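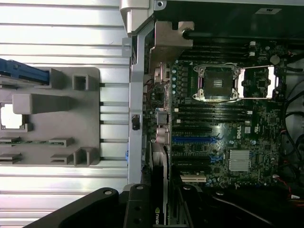
Trodex Zerlegeplatz – Vorführzelle für offene PC-Gehäuse

Roboterarm, Zweifingergreifer, Tisch, Teileaufnahme. Komplett aufgebaut, zum Anschauen, Mieten oder Kaufen. Vorgeführt wird an echten Towergehäusen, keine Dummys, keine Acrylmodelle. Was beim Kunden auf dem Tisch landet, landet auch bei uns auf dem Tisch.

Anbieter: Groser
Ausführung: Vorführzelle, Bedienung von einer Seite
Nächster offener Termin: 13.10.2025, Halle Nornetti, Einlass ab 9 Uhr
Teilnahme kostenlos, Anmeldung nötig

Was die Zelle macht

Teile aus dem Gehäuse holen, in die Aufnahme setzen. Oder umgekehrt, Bestückung geht auch. Bleche, Karten, Speicherriegel, Laufwerke. Prozessor auch, aber langsam – dazu unten mehr.

Der Greifer arbeitet von oben, das Gehäuse liegt auf der Seite, Innenraum nach oben. Klingt selbstverständlich, ist es nicht. Wir haben eine ganze Weile stehende Gehäuse probiert und es dann gelassen. Zu wenig Platz zwischen den Wänden, der Arm musste jedesmal einen Umweg fahren. Liegend kommt man an Sockel, Speicherbänke und Steckplätze fast gerade heran.

Eine kleine Kamera sitzt vorn am Handgelenk, die zweite fest am Platz. Handgelenk für die Nähe (Sockel, Riegel, Kartenhalter), die feste für den Überblick. Beide Bilder laufen während der Vorführung auf einem Monitor mit, Besucher müssen sich also nicht über den Tisch beugen. Bitte auch wirklich nicht.

Lieferumfang

Roboterarm, kollaborierend, mit Steuerung
Zweifingergreifer von Robotiq, schwarz, Finger montiert
Tischplatte Aluminium mit parallelen Nuten
Teileaufnahme, 3D-gedruckt, grau
Handgelenkkamera und Festkamera, beide mit Kabel
Ein Satz Ersatzaufnahmen, unbedruckt
Ordner mit Ablaufplänen, deutsch und englisch

Nicht dabei: PC-Gehäuse. Die bringt der Mieter mit oder wir stellen sie gegen Pauschale. Schrauber, Handschuhe, Ablagekisten ebenfalls selbst mitbringen.

Die Teileaufnahme

Wird am meisten unterschätzt und am meisten nachgefragt, deshalb etwas länger. Grundplatte mit Pfosten und Taschen, aus dem Drucker. Jedes Teil hat seinen Platz: Festplatte hochkant links oben, Prozessor in der quadratischen Mulde, Riegel in der langen Rinne. Fester Platz heisst, der Arm muss nicht suchen. Beim Einlegen von Hand bitte auf die Richtung achten, bei der Festplatte stehen die Kunststoffschienen oben über.

Taschen passen wir an. Dafür brauchen wir ein Muster vom Teil, Zeichnung geht zur Not auch, Foto nicht. Lieferzeit für eine geänderte Platte je nach Druckerauslastung, im Juni war es zäh, inzwischen wieder normal. Wer mehrere Gehäusetypen fährt, nimmt besser gleich mehrere Platten, der Wechsel geht mit vier Schrauben.

Achtung, Taschen nicht nachfeilen. Wird trotzdem gemacht. Danach kippt das Laufwerk und der Greifer fasst schief.

Ablauf der Vorführung

1. Begrüßung, kurze Einweisung. Abstandslinie am Boden, Taschen und Jacken bleiben draußen.

2. Gehäuse wird geöffnet und ausgerichtet. Machen wir von Hand, die Seitenwand nimmt der Arm nicht ab. Wer sehen will, wie der Platz eingemessen wird, kommt eine Viertelstunde früher.

3. Blechteile. Greifer fasst ein schmales Blech senkrecht zwischen beiden Fingern, Unterkante am Rand des offenen Gehäuses. Gute Stelle zum Zuschauen – hier sieht man am besten, wie die Finger stehen und wieviel Luft zur Gehäusewand bleibt.
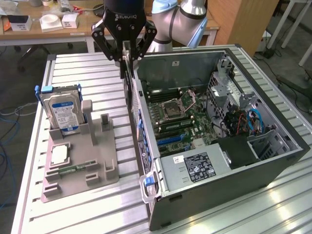 4. Speicher und Karten. Riegel einzeln, Karten erst nach Lösen der Halter. Geschwindigkeit ist in der Vorführung gedrosselt, im Betrieb geht mehr.

5. Prozessor. Bügel auf, Halterahmen auf, dann erst anfahren. Der Sockel liegt offen und verzeiht nichts, deshalb fährt der Arm die letzten Millimeter im Schritt. Dauert. Wer hier ungeduldig wird, kann in der Zeit Kaffee holen.

6. Fragen, eigene Teile ausprobieren. Bitte vorher anmelden, was mitgebracht wird (Größe, Gewicht, scharfe Kanten ja/nein). Akkus nicht.

Gesamtdauer knapp zwei Stunden mit Pause. Gruppen bis zu 13 Personen, danach wird geteilt. Bei großer Nachfrage legen wir am Nachmittag einen zweiten Durchgang drauf.

Technisches in Kürze

Breite über alles: 1.854 mm
Zugang: von vorn und links, rechts nur Wartung
Gehäuselage: liegend, offene Seite oben
Unterbau: höhenverstellbar, vier Füße
Anschluss: normale Steckdose, Druckluft wird nicht gebraucht
Transport: in zwei Teilen, Arm separat in der Kiste

Türbreite vorher messen. Wirklich messen, nicht schätzen. Der Tisch geht hochkant durch eine normale Doppeltür, durch eine einfache nicht in jedem Fall.

Miete und Kauf

Tagesmiete inkl. Aufbau und einer Fachkraft von uns: 3.491 Euro netto. Anfahrt extra, nach Entfernung. Zweiter und dritter Tag günstiger, bitte anfragen. Wochenende geht, mit Zuschlag.

Kaufpreis auf Anfrage, hängt an Arm und Anzahl der Platten. Die Vorführzelle selbst verkaufen wir nicht, gebaut wird neu. Für bestehende Zellen gibt es die Aufnahme auch einzeln, dann ohne Einmessen vor Ort.

Schulen und Ausbildungsbetriebe: eigene Konditionen, einfach in die Anmeldung schreiben. Die Lehrwerkstatt Vũ hatte den Platz letztes Jahr eine Woche stehen, die haben danach eine eigene Platte für Netzteile gezeichnet. Die ist jetzt als Zubehör bestellbar.

Häufig nachgefragt

Andere Gehäuse als Tower? Flache Desktopgehäuse ja, mit anderer Platte. Notebooks nein, zu viel verklebt und verclipst.

Kabel? Stecker ziehen wir von Hand. Kabelbündel zur Seite binden, sonst hängt der Greifer drin. Haben wir an Laufwerkskäfigen oft genug gehabt.

Staub? Vorher ausblasen, nicht auf unserem Tisch. Die Nuten setzen sich sonst zu und man saugt eine Stunde.

Darf fotografiert werden? Ja, auch gefilmt. Ohne Blitz, die Kameras am Platz reagieren darauf.

Sprache? Deutsch, auf Wunsch English. Ablaufpläne liegen in beiden Sprachen aus.

Anmeldung

Über das Formular auf dieser Seite oder telefonisch zu den Bürozeiten. Name, Firma, Personenzahl, mitgebrachte Teile. Bestätigung kommt per Mail, normalerweise am selben Tag. Kommt nichts, bitte im Spamordner nachsehen und sonst nochmal melden, das Formular hat im Sommer ein paar Anfragen verschluckt.

Parken hinter der Halle Nornetti, Tor zwei. Vorn ist Anlieferung, da wird zugestellt. Feste Schuhe anziehen.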